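Home News Opinion Arts Sports Archive About

Drop the class, keep the hold

By Kobina Opoku
January
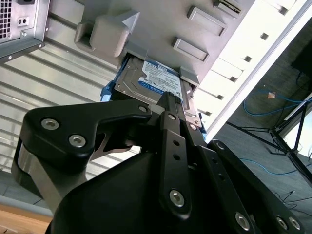
I have a hold on my account. If you go to college you have probably had one too, or you are about to, the way you're about to get a cold. Mine is for $2. It comes from a lab locker I turned in at the end of my first year with a padlock missing, or with the wrong padlock on it, depending on which office you ask. Because of this I could not register for spring classes on the morning registration opened, and by the time I could, the statistics section I need for my major had a waitlist with 20 people on it.

I'm not writing to complain about the two dollars. I paid the two dollars. I paid it in person, in cash, to a very nice man who told me the payment would post in three to five business days, and who then gave me a receipt so long I could have worn it.

My complaint is with the idea that registration is the right place to collect it.

The college puts a hold on your account for almost anything. You get one for an unpaid balance of any size. You also get one for a missing immunization form, an advising meeting you didn't schedule, a housing survey, a library book, or an emergency contact that hasn't been "reviewed" in the last twelve months. (My mother is still my mother. I have now confirmed this in writing four times.) Every one of these stops you from enrolling in classes, and every one looks the same on the screen: a small red flag and the words "See office." It doesn't say which office.

Comfort Bawa, a junior in my dorm, spent most of a morning last term finding out what her flag was for. The registrar sent her to student accounts, student accounts sent her to health services, and health services was at lunch. When it came back from lunch it told her the hold had been placed by the registrar. She has since learned to start at the end and work backward, and she's been generous with this advice.

I asked the registrar's office how many students had a hold when registration opened. They were more helpful than I deserved, given the tone of my email. The number was 319. I then asked how many of those were for money, and the answer was fewer than I expected: 93. The others were forms, meetings and surveys. So for most of the people locked out that morning, the college wasn't owed a cent. It was owed a click.

The usual defense is that students don't read email. This is true. I have read perhaps a third of mine, and I write for the newspaper. But look at what we're being sent. Since August we've had one system for billing, called Releo, and another for advising, called Pelta, and neither has been introduced to the other. Releo sends its notices from an address that doesn't accept replies, with the subject line "Action." Pelta sends a weekly digest in which a deadline that could cost you a semester appears under a reminder about yoga. I'd like to meet the student who reads both all the way through, and I'd like to copy her notes.

Another defense, which I take more seriously, is that holds work. Nassoro Urio, who teaches economics here and advises more sophomores than seems healthy, put it to me that people respond to a locked door, and that without one his advising calendar would be blank until May. I believe him. I only made my own advising appointment because of a hold. It lasted eleven minutes and was useful for most of them.

Still, there's a difference between making me talk to my adviser before I pick classes, where the lock and the door have something to do with each other, and keeping me out of statistics over a padlock. The first is teaching. The second is what a parking garage does.

It also doesn't fall on everyone equally. A student whose parents watch the account has the balance cleared before breakfast. A student who works the early shift, as Kojo Odoi does at the dining hall in Ansah, finds the flag at ten in the morning, on his break, on his phone, when the offices are open and he isn't free. He lost his place in two classes last fall over a vaccine record the college already had. It had been scanned in sideways.

What I'd ask for is modest. Set a dollar amount below which no hold goes on an account, and let it be a figure a grown adult would be embarrassed to be chased for. Let the flag name the office and the reason. Keep the advising hold and get rid of the survey one altogether. And put nothing new on anyone's account in the two weeks before registration opens, when there's no time left to fix it.

None of this needs a new system. Please, no new system.

I am currently ninth on the waitlist. I check it more often than I check my email.

Kobina Opoku is a sophomore and an opinion columnist.

We use cookies to keep this site running and to remember your preferences. Accept | Manage settings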